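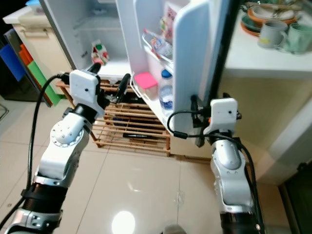
Fridge duty, with one black finger against the edge of the door.

Home | Kitchen | Garden | Odds & Ends | About

Can a robot do my chores yet?

I get asked this a lot, mostly by my mother, who has been waiting for a machine to take over the ironing for as long as I've known her. My short answer is still no. My long answer is the rest of this post, so get yourself a coffee.

I spent six years on the packing line at Benedetti before I started writing Grutanitz, so I've worked next to robots and I like them. We had an arm at the end of line 2 that put boxes on a pallet all day long. It was wonderful! It never dropped one while I was on shift. But the boxes were all the same size, they came down the same belt, and there was yellow tape on the floor to keep people like me from wandering through with a sandwich. Put a box down crooked and the whole thing stopped and a light came on.

Now think about your fridge. Mine has a door that sticks, a shelf that tips if you lean on it, and a milk carton that weighs something different every time I pick it up. The fridge in the photo at the top has a carton inside, a water bottle in the door and a pink-lidded container on the edge of the shelf, which is pretty much how every fridge I've ever owned has looked. Getting the door open is one job. Keeping it open while you get something out with the other hand is another, and people do it with a hip, or a foot, or by yelling for somebody.

I've come to think hips are underrated. Try unloading groceries some time without using your hips, elbows or chin. I did it one evening in March, fingers only, two fingers per hand, and it took me 40 minutes to put away one bag. (I gave up on the eggs.) My sister timed it and was no help at all.

Then there's the floor-level stuff. Cabinets with bar handles are easy enough to hook a finger around, I'd guess, as long as you can get to them. In a small kitchen there's usually something standing in the way, plus a cord to watch out for.

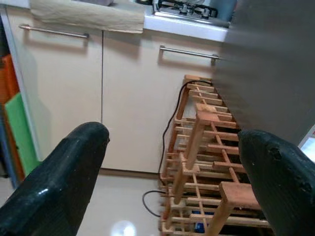 Esther Masanja told me I was worrying about the wrong thing. Reaching a handle is the easy part, she said, and what she wants to know is whether the machine can tell that a drawer is jammed before it pulls the front off. She has pulled the front off a drawer herself, so she speaks from experience.

She's right that feeling matters more than I used to give it credit for. When I tug on a stuck drawer I know in half a second whether it's a spoon or the runner. I don't look. I jiggle it. I have no idea how you write down a jiggle so a machine can learn it, though I gather the way to go now is to have a person do the job over and over and let the machine copy. That seems sensible to me, and it's how I learned the packing line too: three days of standing behind Hanyu Han, doing what he did, badly, and then a bit less badly.

Tight corners are the other thing. Every kitchen I've rented in Pendbridge had a gap next to the fridge, and everything ended up in it. Bags, the broom, once a whole baking sheet we'd already replaced.

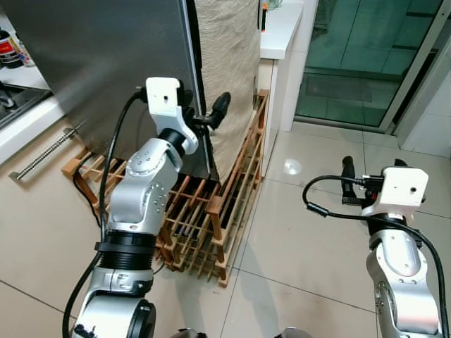 A person goes into that gap sideways with one arm and their cheek on the wall. Two arms with elbows that thick have to plan it out, and I'd want to see them do it on a bad day, with the light off and the dog underfoot. A clean run in a tidy room tells me about as much as a real estate photo.

So what would I hand over today, if somebody wheeled one in? Wiping the table, maybe. Carrying laundry from one room to the other. Putting shoes back in pairs would be a dream, because there's no deadline on it and very little to break. I'd let it take all night. Slow is fine by me if I'm asleep. 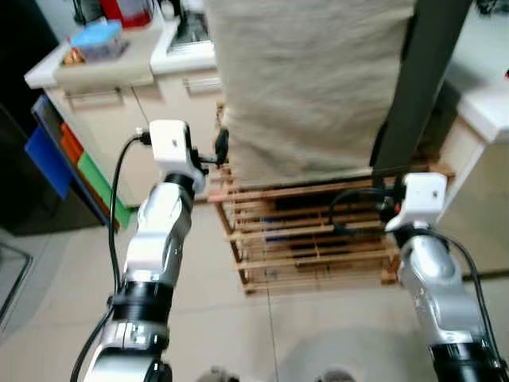

What I wouldn't hand over is anything with glass, anything hot, or anything my grandmother left me. And I'd want a big red button in every room, including the bathroom.

The price is the part I keep leaving out when I talk to my mother. For now she has a Judasik steam iron that I bought her at a yard sale, and she says it's the best robot she's ever owned.

Next week: back to tomatoes.

591 shares

2 comments

Marlene
The fingers-only grocery thing made me laugh, so I tried it. Got a jar of pickles as far as the counter and quit. Please keep the robot posts coming.

tw_garage
I run a small machine shop and it's the same story here. Loading identical parts, great. Sweeping up the chips afterward is still me and a broom.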